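What Is a Data Center?
A guide for young readers from the Zelach Public Records Office
Updated 26th May

When a family in Zelach asks for a library card, registers a dog or pays a parking ticket, the details must be kept somewhere safe. Years ago they were written on paper cards and put in metal drawers. Today they are stored on computers called servers.

A server is a computer that does work for other computers. It usually has no screen and no keyboard of its own. Many servers are stacked on shelves called racks, and a building made to hold the racks is called a data center. The data center used by this office is named Oladeck. It has 130 racks and 850 servers.

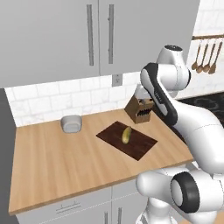
A robot arm, a cutting board and a banana in a computer-made kitchen.

What does "the cloud" mean?

People often say that a picture or a school report is "in the cloud." The word can be confusing. The cloud is a name for servers in a data center that you reach through the internet. When you save your homework to the cloud, a copy travels through cables, and sometimes through the air as radio signals, until it arrives at a server. When you open it again, the server sends it back.

Some offices own all of their servers and keep them in their own building. Others rent space on servers that belong to a company. Many do both. Our office keeps birth records on its own servers and rents space for maps, which take up a great deal of room.

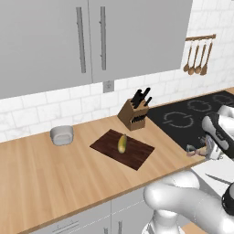
Renting has one clear benefit. An office may need more computer power in one month than in another. In February, when dog licenses are renewed, our website receives 700 requests an hour. The office rents extra servers for that month and gives them back afterward.

Why are there two copies?

Any machine can break. For this reason, every record at Oladeck is saved in 2 places. The second place is a smaller building in Jella, on the other side of the river. If the power fails in one building, the other can continue the work. A second copy kept for safety is called a backup.
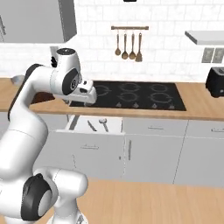 A white robot arm over the countertop of a simulated kitchen.

Who may look at the records?

Records about people are private. Workers may open only the records they need for their jobs, and each worker must sign in with a password and a code. Records are also scrambled before they travel between the buildings. This is called encryption - a person who does not have the correct key sees only a jumble of letters and numbers.

Words to know

Server: a computer that does work for other computers.
Rack: a tall set of shelves that holds servers.
Backup: a second copy kept for safety.
Encryption: scrambling information so that only someone with the key can read it.

School groups in grades three to six may ask for a tour of the Jella building. A teacher should send the request in writing to the Public Records Office.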